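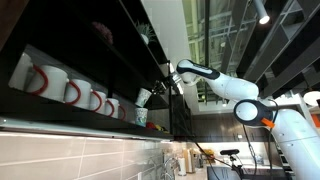 By Alfie Birkett
26 August 2026
127 shares | 3 comments

Paper cups. That's the whole argument, really, but I've been told I have to write more than that.

Every home builder I meet at the Golledell shed wants to talk about reach. Reach and payload. How far can the arm go, how much can it lift. Fair enough, I did the same. Spent most of a winter on it. Then you ask the thing to deal with a paper cup on a kitchen shelf and you find out you've been studying for the wrong test.

A mug is easy to like. Stiff, heavy enough to stay put, and a red handle against a white body gives your vision code something to grab onto before the gripper does. A row of mugs, all the same sort, good. A paper cup is nothing. Weighs nothing, tips if you breathe on it, squashes if you close the fingers a hair too far, and if it's printed with a pattern the edge detection goes looking at the pattern. One upright and one tipped over beside it — that's two separate problems, and most of us have only written code for the first.

So my view, and I'll cop the emails: stop testing on blocks. Foam blocks are what you use when you want a nice graph. Masilela, the planner a lot of us run, ships with a block-stacking demo and I reckon it's done more harm than good. People get it going in a weekend, film it, and think theyre nearly finished. They aren't. Put them in front of a real cupboard with a shelf above, a shelf below and a pot plant to knock off, and see how the weekend goes.

Shelves are the other thing. A bench lets you come straight down from above. A shelf makes you come in from the side, under something, past something. The wrist matters more than the rest of the arm put together. I spent $600 on a new gripper from Flivwood and it was money well spent, but only after I'd fixed the approach angle, which cost me nothing except sleep. Should of done it in the other order.

Lighting too. Under-cupboard strip on glossy tile, window light coming from somewhere else. My old Widex depth unit hated it. Turn the strip off, someone always says. No. People leave their kitchen lights on. If it only works with the lights how you like them it doesn't work.

I'm not against the big arms or the clever planners. Build what you like, its your shed and your power bill. But bring it a sleeve of paper cups from the servo, tip a few over, and don't tidy up first. Then show me the video.

626 views
3 comments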